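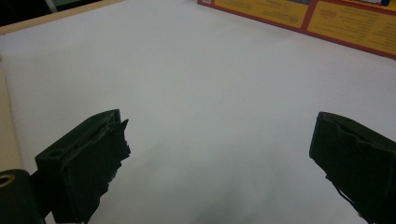
Week 4: What a demonstration proves, and what it doesn't

Course: Learning from Handheld Demonstrations
Instructor: Mehwish Magsi
Lab assistant: Henryk Jakubowski

Last week ended with a claim I let pass: if a person can do a task while holding a pair of grippers, a robot fitted with the same grippers can learn it from the recordings. Half the papers on your reading list say something close to this in the first paragraph. I'd like you to be harder on it than they are.

The task in this lab is a dull one. Pick up a cardboard box from a white surface and put it in a tub. Each of you will record it with the handheld grippers, and your recordings go into the Tostance set along with everyone else's. The set stands at 964 episodes before your group adds anything.

Start with what the gripper camera gets to see. It looks out over its own two fingers, and those fingers take up a good part of every view. When the box is close and off to one side you get part of a box. The fine print on the front panel is too blurred to read, so please don't propose a final project that depends on reading it. When the box is out of view you get fingers and white cloth, and a model trained on that has very little to tell it where to go next. 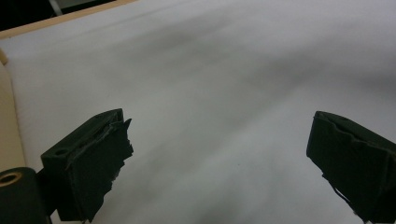 Why not simply add more episodes?

More episodes help when they differ in a way that matters. If 56 people put the box down in the same spot at the same angle, you have one situation recorded 56 times, and the error curve will look wonderful right up to the day somebody moves the tub. Henryk will ask you to change the starting position between takes. Do it even when it feels pointless.

Next, the padding. Go and look at the fingers before you record. The lining on the left one is ragged and sticks out past the edge, and there's a loose strand hanging off the right. You may be tempted to say it makes no difference. Perhaps. But the learned policy never sees "the gripper" in general. It sees those particular frayed edges in those particular places, and if we reline the fingers in November we will find out how much it was leaning on them. I have asked two previous groups to test this and neither did, so it remains open.

Then there is the matter of who is doing the work. A person closing the fingers on a long, narrow box adjusts without thinking: the wrist rolls, the other hand gets out of the way, the squeeze changes when the cardboard gives.
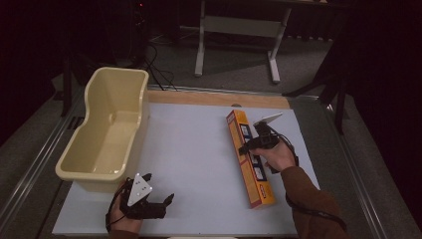
Very little of that adjusting ends up in the data. We log finger opening and gripper pose. We don't log grip force, and we don't log what you felt through the handle. When you write that the demonstrator "chose" a grasp, stop and check which column of the file told you so. The Plunby write-up on your list makes this mistake on nearly every page, and I say so as someone who likes the rest of it.

What to hand in

1. Your raw episodes, including the bad ones. A dropped box stays in.
2. One page on what the head view showed that the gripper views did not.
3. One claim from the reading that you no longer believe, with the episode that changed your mind. "I still believe all of them" will be marked, but not generously.

Page limit is one side for item 2. Item 3 can be a paragraph.

Addendum: idle footage

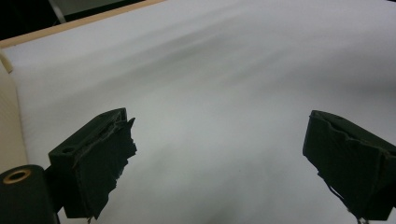
By Seon-mi Sung, data lab, 7 Jul 2026

Mehwish asked me to add a note on the stretches where the fingers are open and hold nothing. Last term's group trimmed all of them out and reported a better score. I reran their split on the untrimmed files and the gain was gone. My guess is that the trimmed test set was easier, though I can't rule out a mistake in my own script, and Aqeel Gilani is checking it.

Until he is done, please leave the idle parts in. Label them "idle" and give a start and end time. Don't label them "approach" unless the gripper is moving toward the box. One of last term's files has 34 seconds of "approach" in which the gripper goes nowhere – I would call that waiting.

The Vondus labeling tool still loses your last label if you close the window too fast. Save first, then close. Questions about the tool go to Abhishek Tomar, and questions about grades go to Mehwish.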